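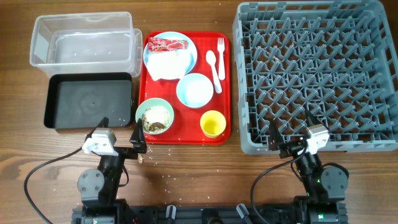

The Bank of Rurnach is the central bank of Rurnach. It issues the national currency, sets the country's official interest rate and holds its foreign reserves. Its head office is in Bredton, with a smaller cash centre in the port town of Piketti.

History

Before the bank was set up, notes were issued by several private lenders, the largest of which was the Tshabalala Savings House. Notes from one lender were often accepted by another only at a discount, and merchants in Piketti kept printed tables showing what each was worth. After two of the lenders closed in the same winter, parliament passed the Currency Act, which took away the right of private firms to issue notes. The Savings House building on Harbour Street became the new bank's first office and is still used for its archive and library.

For most of its early life the bank kept the currency at a fixed rate against a basket of its trading partners' currencies. The peg was given up under governor Wenceslao Ibarra, who argued that defending it had used up reserves needed to pay for fuel and grain imports. The currency fell sharply in the first months of floating and then steadied.

Interest rate policy

The official rate is set by a rates board, which is made up of the governor, two deputy governors and outside members named by the finance minister. Votes are published, but the names of those who voted each way are held back until the next meeting.

On July 15, 2022, the board raised the official rate to 4 per cent, citing the cost of food and freight. A further rise followed in August. Toshio Murakami, then a deputy governor, voted against the second rise and later published a paper arguing that higher rates would do little to bring down import prices. The paper was criticized by exporters and welcomed by the building trade, where several large projects had been put on hold.

The bank's inflation target was reviewed in 2024. The review kept the target unchanged but lengthened the period over which the board is expected to meet it.

Notes and coins

The largest note in circulation is the 100. Coins are struck abroad under contract. Worn notes are sorted and shredded at the Piketti cash centre.

Staff

The bank has 484 employees, most of them in Bredton. Its research department publishes a quarterly bulletin and a yearly survey of household debt.

See also

Economy of Rurnach
Currency Act (Rurnach)
Tshabalala Savings House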